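Filed under: Home & Kitchen > Cleaning > Baskets and Bins
5 min read

Wicker, then. Got asked about this so many times after the December post that I'm just putting it all in one place. Quick version first, long version after.

Quick version – dust it dry, wash it rarely, never soak it, keep it off the radiator.

DUST. Soft paintbrush, the 2 inch kind from any hardware store. Go with the weave, then across it. Vacuum brush on low for the bottom. Most baskets never need more than this. Old toothbrush for corners and around hinges, where the crumbs pack in.

Do compartments one at a time. Take everything out first. I know. But lifting the forks and wiping "around" the spoons is how you end up with a gray sticky ring you then have to scrape at with a butter knife.

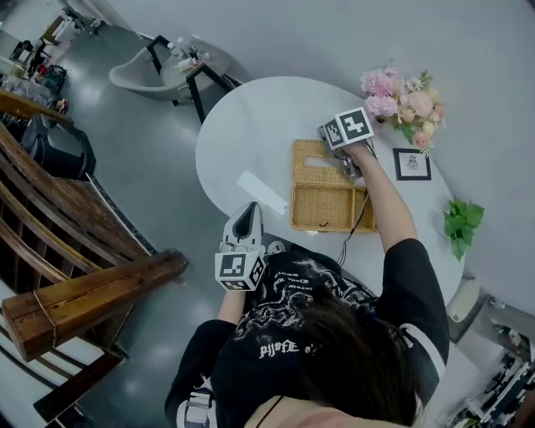
Elibariki Makori wrote in to say a dry brush does nothing for kitchen grease, and that a rag barely damp with warm water and a drop of dish soap, wrung out twice, gets it off in one go. Also says to do the underside of the lid first because that's where the grease sits if the basket lives near the stove.

Fair enough, tried it, works. Wring it out more than you think though. Rag should feel nearly dry on the back of your hand.

SMELL. Musty basket from a thrift store – baking soda, lid shut, overnight, then shake it out outdoors. Do it again if it still smells. Coffee grounds work too but they stain pale wicker, ask me how I know. Fabric spray just makes it smell like musty flowers.

MOLD. Small spots only. White vinegar and water, half and half, on a cloth, then straight outside in the shade with a breeze. Full sun dries it too fast and the ends split. If the spots come back, toss it. Not worth it next to food.

CRACKING. Dry air does it, mostly winter heating. Mist lightly with a plant sprayer every couple of months, let it dry completly before anything goes back in. Some people oil theirs. I don't, it grabs dust.

SNAPPED STRANDS. Trim the sharp end with nail clippers, dab of wood glue, tuck it under the next strand over. Clothespin on it till morning. If more than 7 strands have gone in the same spot you're weaving a patch, different post.

LINERS. Cotton, loose, washable. Cut it a bit big, fold the edges under, no sewing. Old pillowcase is perfect. Paper towel in the bottom for bread, swap it when it gets greasy. 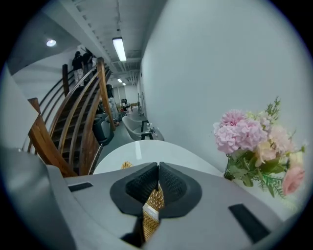 Wicker – a weave like this is best done with the brush.

LABELS. Tie-on beats stick-on every time. Sticker glue soaks into wicker and it never realy comes out. If you already have glue on there, rub with a little cooking oil, leave it ten minutes, then the damp rag. String through the weave, card on the string, done.

STORING. Don't stack anything heavy on a lid. Empty ones can nest but put a sheet of newspaper between or they snag each other. Never in a plastic bag, it traps damp.

LOOSE LIDS. If the loops have stretched, wrap them with a few turns of waxed thread and knot on the inside. Wire works but it saws thru the wicker after a while.

Next one is enamel pans. Send me your worst burnt bottoms before 11th May please.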